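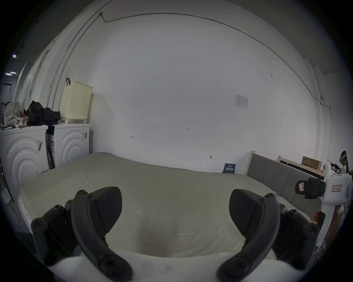

아숨빌 강변 카약 투어, 다섯 번째 시즌 앞두고 대표를 만나다

3월 22일 오전. 약속 시간보다 좀 일찍 도착했는데 대표는 벌써 선착장에 나와 밧줄을 감고 있었다. 악수부터 하려다 손이 젖었다며 팔꿈치를 내민다. Wetex 카약 투어. 강 하류 Asumville에서 출발해 갈대밭을 지나 Pornen 여울까지 내려가는 코스를 운영한다. 직원은 본인 포함 다섯. 인터뷰는 배 창고에서 서서 시작했고, 중간에 전화가 네 번 왔다.

이름은 빼 달라고 했다. "동네가 좁아요. 그냥 대표라고 쓰세요. 사장도 괜찮고."

원래는 관광 쪽이 아니었다. 냉동 트럭을 몰았다고. 강을 끼고 난 국도를 매일 두 번씩 지나다녔는데, 운전석에서 내려다보이는 물길이 늘 궁금했다고 한다. "저기로 가면 어디가 나오나. 그 생각을 한 삼 년 했죠. 그러다 중고 카약을 하나 샀어요. 첫날 바로 뒤집혔고."

그래서 그만뒀나 물으니 웃는다. "다음 날 또 탔죠. 감기 걸린 채로."

첫 시즌은 배 여섯 척. 손님이 없는 날이 더 많았다. 선착장 사용 허가가 늦게 나와서 성수기 앞부분을 통째로 날렸고, 간판은 바람에 두 번 넘어갔다. 그해 받은 손님이 161명. 숫자를 아직 외우고 있다. "수첩에 한 명 한 명 적었어요. 어디서 왔는지, 물에 빠졌는지 안 빠졌는지." 작년에는 3,178명이었다. 수첩은 그만뒀고 예약 프로그램을 쓴다. 프로그램이 마음에 드느냐고 했더니 대답 대신 고개를 갸웃.

코스 얘기로 넘어갔다. 기본 코스는 15킬로미터. 쉬는 시간까지 넣어 네 시간쯤 걸린다고 안내하는데 바람이 맞불면 더 길어진다. 초보는 절반만 가는 짧은 코스를 권한다. "다들 긴 걸 하고 싶어해요. 팔 힘은 자신 있다고. 근데 카약은 팔로 젓는 게 아니거든요. 허리랑 배로 젓는 거지. 팔로 저은 분들은 다음 날 숟가락을 못 들어요."

제일 좋아하는 구간은? 바로 대답이 나왔다. Grigaitė 굽이. 예전에 나룻배를 부리던 집안의 성을 딴 이름이라는데, 표기가 어려워 손님들이 매번 다르게 부른다. 물살이 느려지고 양쪽으로 버드나무가 내려와 있는 곳이다. "거기선 제가 말을 안 해요. 가이드들한테도 설명하지 말라고 합니다. 물총새 나오면 손가락으로만 가리키고."

안전 이야기를 할 때는 말이 빨라졌다. 구명조끼는 예외 없음. 수영 선수 출신이라며 안 입겠다는 손님이 있었는데 환불해 주고 돌려보냈다. 수위는 매일 아침 직접 잰다. 기준보다 높으면 그날 투어는 전부 취소. 작년 시즌에 그렇게 취소한 날이 23일이다. 손해가 크지 않으냐고 물었다.

"크죠. 예약 다 찬 주말도 있었으니까. 아내가 장부 보면서 한숨 쉬는 소리가 부엌까지 들려요. 그래도 그건 고민할 일이 아니에요. 물이 누런 날은 안 나갑니다. 끝."

여기서 전화. 단체 예약 문의였던 것 같다. 한참 통화하고 와서는 어디까지 얘기했는지 서로 잊어버려서 겨울 이야기부터 다시 했다.

겨울엔 문을 닫는다. 2월 내내 배를 고친다고. 바닥 긁힌 데를 메우고, 발판 나사를 갈고, 패들은 하나씩 휘어 보고 소리가 이상하면 버린다. 난로 하나 놓고 라디오 틀어 놓고 하는 일인데 의외로 그 한 달이 좋단다. "손님 좋아하죠, 좋아하는데, 배는 질문을 안 하잖아요."

손님들이 제일 많이 하는 질문은 뒤집히느냐는 것. 두 번째는 화장실. "중간에 쉬는 모래톱에 있습니다. 제발 써 주세요. 출발 전에도 가시고요."

올해 달라지는 것도 몇 가지 있다. 우선 새벽 투어. 해 뜨기 전에 나가서 안개 걷힐 때 돌아오는 짧은 코스이고 한 번에 두 척만 받는다. 2인승 배도 새로 들였다. 부부 손님용이냐고 하니 손사래. "부부는 따로 타시는 게 나아요. 2인승은 아이 데려온 분들 거예요. 부부가 같이 타면 꼭 싸웁니다. 저희도 싸웠어요." 나이 제한은 그데로다. 아이는 여덟 살부터, 위로는 제한이 없다. 최고령 손님은 여든이 넘은 할머니였고 손자보다 먼저 도착했다고 한다.

점심은 이제 안 준다. 샌드위치를 나눠 줬었는데 갈대밭에 포장지가 남는 걸 보고 접었다. 각자 통에 싸 오면 된다. 대신 도착지에서 따뜻한 차와 빵을 낸다. 빵은 옆 마을에서 받아 온다. 늦게 내려오면 없을 수도 있음.

강이 변했느냐고도 물었다. 대표는 창고 문 쪽을 한번 보고 천천히 말했다. "여름 물이 얕아졌어요. 예전엔 그냥 지나가던 여울에서 요즘은 내려서 배를 끌어야 할 때가 있어요. 손님들은 재밌다고 하는데 저는 좀 그래요." Pornen 쪽은 특히 심해서 늦여름엔 도착지를 위쪽으로 옮길 생각도 하고있다. 아직 정한 건 아니라고.

배를 더 늘릴 계획은 없다고 했다. 작년에 큰 여행사에서 버스 단위로 손님을 보내겠다는 제안이 왔는데 거절했다. 굽이 하나에 배가 서른 척씩 떠 있으면 새가 다 날아간다는 이유. 직원들은 좀 아쉬워했다고 덧붙인다.

다섯 번째 전화가 울렸고 이번엔 받으면서 손을 흔들었다. 가라는 뜻인지 기다리라는 뜻인지 몰라 잠깐 서 있었더니, 수화기를 막고 말한다. "젖어도 되는 신발 있어요? 있으면 타고 가시고."

없었다. 다음에 타기로 했다.

첫 투어는 날씨가 풀리는 대로 시작하며 예약은 선착장 사무실이나 전화로 받는다. 갈아입을 옷 한 벌, 벗겨지지 않는 신발, 안경 쓰는 사람은 안경끈을 챙길 것.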